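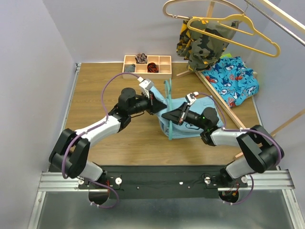 Slide 1. Light blue garment, one teal hanger, crumpled cloth.

Good morning and thank you for coming. My name is Phúc Kiều and I work on the clothes care side at Wusa. I have 30 minutes, so please keep the long questions for the end.

(Leave the slide on. Wait until people sit.)

Start with the question: who has a pile like this at home today? Let them raise hands.

My first point is the table. Many people fold on the bed, and the bed is soft, so the cloth sinks and the creases stay. A hard, flat table is better. Keep the small things at the back, in a tray with compartments like the wooden one on the slide, and leave the middle free for the garment.

Second point, the hanger. When it lies across the cloth, take it away first and put it to one side. I have seen people fold around it — then they start again.

Third point, thin cotton. It is light and it moves when you pull it. Hold it at two places, lift a little, lay it down, and smooth from the centre to the sides with a flat hand. Do not pull on one corner only.

(Here show with a real shirt. Ghassan Smadi has it in the bag, also 4 spare hangers.)

Then the question of fold or hang. My own rule is simple: if I will wear it within seven days, I hang it. If not, I fold it and it goes in the drawer. Sawsan Atallah does not agree with me and she will speak after the break, so please listen to both.

Next slide: the drawer. Speak slowly here, last November I was too fast.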